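Kultside in April: A Day Among the Stone Cutters

The bus to Kultside leaves Vadow at an hour I would normally spend asleep, and I had promised myself a nap on the way, but the road climbs up through the quarry country and there is far too much to look at. Terraced hillsides, little stone barns, a church with a roof made of slabs as thick as my hand! By the time we pulled up outside the Krishnan stone works I was wide awake and very ready for coffee, which they had waiting for us in big steel urns by the gate.

The works opens its doors to visitors every spring, and I have been meaning to go for years. My grandmother had a marble windowsill in her kitchen where she cooled her pies, and I suppose I have had a soft spot for the stuff ever since. Our guide was Prasetyo Chin, a patient man with a voice that carried nicely over the saws (we were given earplugs, but I kept taking mine out so as not to miss anything).

We began in the yard, where the blocks come in. Each one has a number painted on its side, and the yard crew turn them this way and that before deciding where the first cut should go. Cut along the bed and you get clouds, Prasetyo told us, and cut across it and you get stripes. I had never once thought of that, and I have been looking at bank lobbies differently all month. 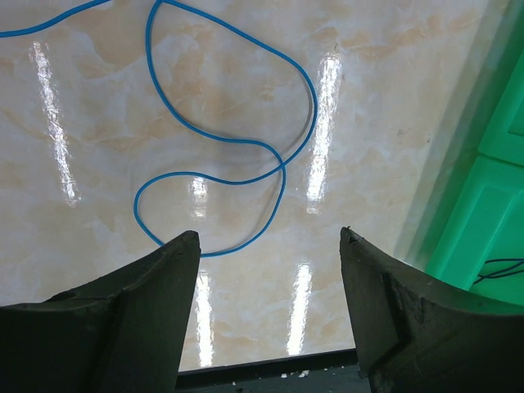 Cream and tan clouding under a high polish, with a length of blue cable on top.

After the yard came the saw hall, long and wet and wonderfully noisy. The oldest frame saw has been running there since before the present owners, and it takes most of a working day to get through one block. Water runs over the blades the whole time and comes out milky, and it all goes to a settling pond behind the building. The paste left at the bottom is sold to a brickyard down the valley, so very little goes to waste.

Then the polishing line, my favorite. The pads start out as rough as a garden path and get finer and finer, and for a long while the slab just looks dull and gray and you wonder what all the fuss is about. Then, near the end, the color comes up. A lady behind me gasped out loud — I may have done the same.
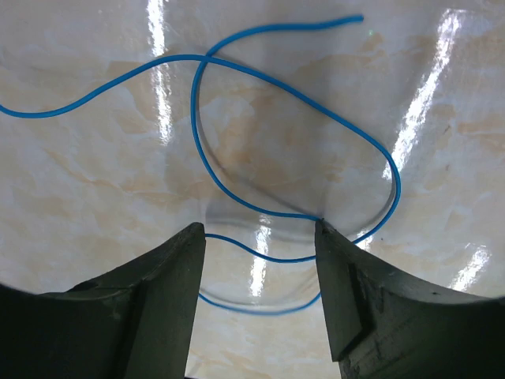 4 min read

Lunch was in the canteen, a good bean soup with bread, and I bought a second bowl without any shame. On the wall they have photographs going back to when Kultside had 700 people working in stone. The works employs 96 now, and several families in those old pictures still have someone on the payroll.

In the afternoon we were let loose in the showroom, which belongs to a sister firm called Fellent and sells tabletops, sills, and smaller pieces. There was plenty of advice on care, and I wrote it all down. Wipe up lemon juice and wine right away. Use a drop of mild soap and a soft cloth, never vinegar. Put a coaster under everything, even if your guests roll their eyes. A finished tabletop was well beyond my purse, but the offcut bins by the back door were another story, and I came away with a cream-colored piece just the right size for rolling out pastry. It weighed a ton by the time I reached the bus stop.

If you would like to go, wear closed shoes and bring a sweater, as the saw hall is chilly even when the sun is out. The tour has 300 places over the open days and they do fill up, so put your name down early. The morning group gets to see the big saw started, and the afternoon group gets first pick of the cake. The last bus back to Vadow leaves at ten past five from the stop across from the gate.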